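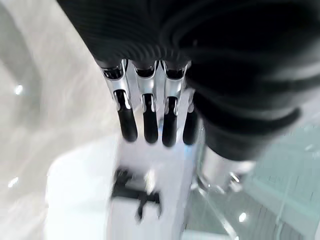
White storage boxes: your questions

Do I need matching boxes?
No. Matching boxes look tidy on a shop shelf and in a catalogue. At home they mostly hide the same clutter at a higher price. I bought 13 from the Odel range in January and three still have nothing in them.

Is white a sensible colour?
It's sensible if you like wiping. White shows every thumbprint, and the claim that it "brightens a cupboard" is hard to test with the door shut. The one point in its favour is that black pen shows up well on it.

Are the Psarras boxes better than the Odel ones?
They cost more. The lids fit a little tighter. Domenica Auer in Zomthorpe swears by them and has lent me two, and I can't find the difference she talks about.

The label says "1000 uses". What are they?
I've asked. The reply listed socks, cables and "memories". Treat it as a box.

Should I put a symbol on the front or write words?
Words. Symbols are fine until you have to remember whether the little black shape meant plugs or picture hooks. Alby Wihongi disagrees and has done his whole shed in symbols. He also opens a lot of boxes.

How full should a flat box be?
Full enough that things don't slide about, with the lid closing under its own weight. If you have to lean on it, take something out.

Can I stack them?
The makers say yes. Mine began to bow once there were tools in the upper ones, so heavy things now go at the bottom and I keep the stacks short.

Do the Grilinis dividers help?
Only with small things of the same sort, such as screws or batteries. For mixed odds and ends they're a nuisance, and a cut-down cereal packet does the same job.

Will any of this make me tidier?
I doubt it. Throw out what you don't use first, then see how many boxes you still want.

Last changed 11 June 2022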